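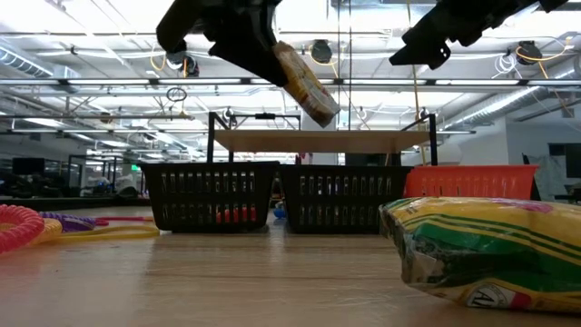
Figure 1. Two-gripper shelf and basket station. The left gripper is holding a boxed food item; the right one is open.

Unit 4: When the Picking Job Changes

Reading for this unit: the Skendgate case packet, sections 1 and 2. Bring the shift log handout to class.

Background

Skendgate is a grocery fulfillment site. It packs online orders and restocks small stores. Before the change, pickers walked the aisles with a cart and a handheld scanner. The site carried 2,743 different items, and a new picker was expected to know the main aisles within 12 shifts.

Management brought in two outside firms. Mumon supplied the arms and grippers. Nishad wrote the software that decides which item goes where. The site's own order system, Jideo, stayed in place, and most of the early trouble came from getting Jideo and the Nishad software to agree on item sizes.

What the station work consists of

Look at Figure 1 again. The goods are ordinary: a cardboard box, a crinkled plastic package, slotted baskets set side by side. A person handles all of these without thinking about it. For a gripper they are separate problems. A box has flat sides and keeps its shape. A soft package shifts when it is squeezed, and its glossy wrap can confuse a vision system. A shelf above the baskets limits the directions an arm can come in from.

Key term: exception. Any pick the system can't finish without a person. At Skendgate the exceptions fell into three groups – item not recognized, grip lost, item placed in the wrong basket.

What changed for the workers

Walking went down. Pickers in the packet say their feet and knees felt better within the first month. Several also say their necks and shoulders felt worse, as they now stood in one spot and watched a screen.

The job title changed from picker to station attendant. An attendant clears exceptions, refills the shelf and swaps full baskets for empty ones. Pay stayed the same at first. The union asked for a higher grade on the grounds that attendants were now doing work that used to belong to maintenance, such as resetting a stopped arm. The request was partly granted in August.

Of the 39 pickers on the day shift, most moved to stations or to receiving. Four left. The packet doesn't say why they left, so be careful with this in your papers.

Pace is the point people disagree on most. Under the old system a picker's rate was tracked by the scanner, but a picker could speed up before lunch and slow down after. At a station the arm sets the rhythm, and the attendant waits, then has several things to clear at once. Managers describe this as lighter work. Attendants describe it as harder to settle into.

Skill is a related issue. Experienced pickers knew which packages tore and which boxes were crushed easily. Some of that knowledge went into the Nishad item notes, typed in by attendants during slow periods. They were not paid extra for it.

For discussion

Who should own the item notes, and should writing them count as part of the job?

How would you measure workload at a station where a large part of the shift is waiting?

Compare the Skendgate pay request with the warehouse case from Unit 3. Which had the stronger argument?

Written response: one page, due at the start of the next class. Use at least two passages from the packet.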